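**New on the bench: the Fendska tabletop pack**

If you were at the August meetup you already heard me go on about this one, so feel free to skip ahead to the parts list at the bottom of the newsletter. Everybody else, pull up a chair! I've spent three weeks of evenings with the Fendska tabletop pack, and I've had more fun with it than with anything since we got the old line-follower kits running again.

Fendska is a set of simulated rooms for practicing arm work. You load a room, drop in an arm, and give it something to pick up. There's no hardware to buy, which will please those of you who are still paying off the last thing I got excited about in this column. The pack comes with 204 objects and a few rooms to scatter them in, plus a task builder called Cai that lets you write jobs in short plain sentences and then fix whatever it misunderstood.

What won me over is the clutter. Most starter sets I've tried give you a gray floor and a cube. The cube is always the same size and it's always right where you want it. Fendska gives you a table with stuff on it, and the stuff gets in the way. Plants lean across the spot you'd like to reach through. Small things like a watch end up near the edge, and your nice clean path over the table has to account for them. I had a grasp routine I was pretty proud of (it worked on cubes, naturally) and it fell to pieces the first night.

The object shapes are a treat too. I'd expected boxes and cans, and there are boxes and cans, but there are also plenty of things that are fat at the bottom and skinny at the top, or smooth on one side and bumpy on the other. A tapered shape is a good teacher. Grab it too high and the fingers slide up and off. Grab it too low and you're opening the gripper wider than you planned, and now the plant is in play again. 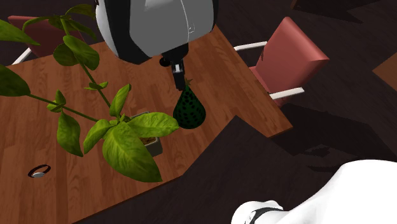
My best results came from slowing way down on the last part of the approach. I'd been running one speed the whole way in, and changing that single setting took me from a miss every few tries to long stretches with no misses at all. I let it go overnight on 1,000 attempts with the object placed at random each time, and 529 of them ended in a clean lift. That's barely over half, I know. The same routine before the change was so bad I stopped the run early and went to bed. I'll take it!

Wanting Wan has been working through the pack too, and she went at it from the other end. She left the arm settings alone and spent her time in Cai, breaking each job into smaller steps: hover, line up, come down, close, wait, lift. The wait step was her idea and I've stolen it. She also found that Cai gets confused if you use two names for the same thing in one job, so pick "cup" or "mug" and stick with it.

Now for the things I'd change. Loading is slow. On my laptop the bigger rooms take long enough that I've started making tea. The shadows are lovely to look at, but if you're feeding camera views to your own code they can get very dark, and I had to turn the lights up by hand in two of the rooms before my color matching would behave. You'll find that under Room, then Light, then a slider that isn't labeled. Leaves don't bend when the arm brushes them, either, so a light touch that would be fine on a real plant gets scored as a collision. I'd love to see that fixed.

The manual is short and friendly right up to the section on saving your own rooms, where it seems to lose a page. Skip it and go to the Pallthorpe guide instead. It was written for the previous version, but the steps still match except for number 3, where the button has moved to the File menu.

A few of you asked how it stacks up against Prenirgate, which we covered in the spring. Prenirgate loads faster and has better mobile bases, so if you want something rolling down a hallway, stay with that. For an arm over a messy table I'd pick Fendska every time. The objects feel more like things I own, and I keep wanting to try one more.

We've got a club license good for three machines, and one seat is free right now. Drop me a note if you'd like it for a couple of weeks. Bring your own grasp routine if you have one, or start with mine, which is in the shared folder under "slow approach" along with Wanting's job files. Her folder has a readme. Mine will have one by the next meetup.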